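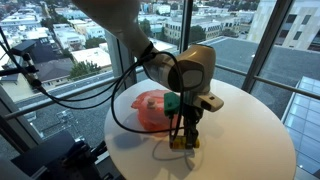

The week the arm forgot where the table was

Well, I promised a few of you an update on the arm, and I've been putting it off out of plain embarrassment. It's been a rough stretch up here by the windows, and I wanted to have something good to report before I sat down to type. I have half of something good, so that will have to do.

Those of you who have been reading since November will remember the job: pick up a small part from a round white table, move it over a bit, set it down gently, and do it again. We call the project Elside (Razia Kazmi picked the name and has never told me where she got it), and for a long time it ran so nicely that I'd sit there with my tea and just watch.

Then one morning in June 2020 it came down too hard. The fingers went straight into the tabletop and kept pushing, and there was this awful creaking noise, like somebody leaning on an old door. I was across the room with a sandwich in my hand. I did get to the stop button, but I'm not proud of how long it took me! No one was hurt, thank goodness, and the table didn't even get a scratch. The arm was another story. After that it came down low every single time.

My first thought was the height setting, so I spent most of a day measuring and typing in new numbers, feeling very clever, and by supper it was wrong again by a different amount. That should have told me something. Razia, who is more patient than I am, pulled up the log and scrolled through all 2489 lines of it. She found 16 places where the arm lost touch with the gripper for a blink and then carried on as if nothing had happened, using whatever position it had last heard.

So it was a cable. Of course it was a cable! There's a whole bundle of them looping down from the wrist and over the tabletop, and I had tied them up myself, a little too snug. Every time the wrist turned far enough, one connector got a tug. I'd been so worried about the software that I never once wiggled a plug.

The replacement came from Jafri, the little parts shop over in Ludenlow, and they were lovely about it on the phone even though I gave them the wrong part number twice. I've left a good deal more slack now. That does mean more cable lying around on the table than I'd like, and I have to watch that the fingers don't grab a loop of it, so the tidying up is still ahead of me.

The bigger change is the one I should have made at the start. If the arm loses the gripper now, even for that blink, it stops where it is and waits for a person to clear it. I've also turned the downward force limit way down, and the stop button has moved to within reach of my chair (the sandwich chair, as Razia calls it).

We did 80 slow picks yesterday with the yellow part and had nine stops. I haven't sorted out which of those were real dropouts and which were me being too strict with the limit. Razia thinks mostly the second. I'm going to go through them tonight and ask the folks at Celtitz what force they use on theirs, and if any of you have a tidy way of running cables past a wrist joint, please leave me a note in the comments.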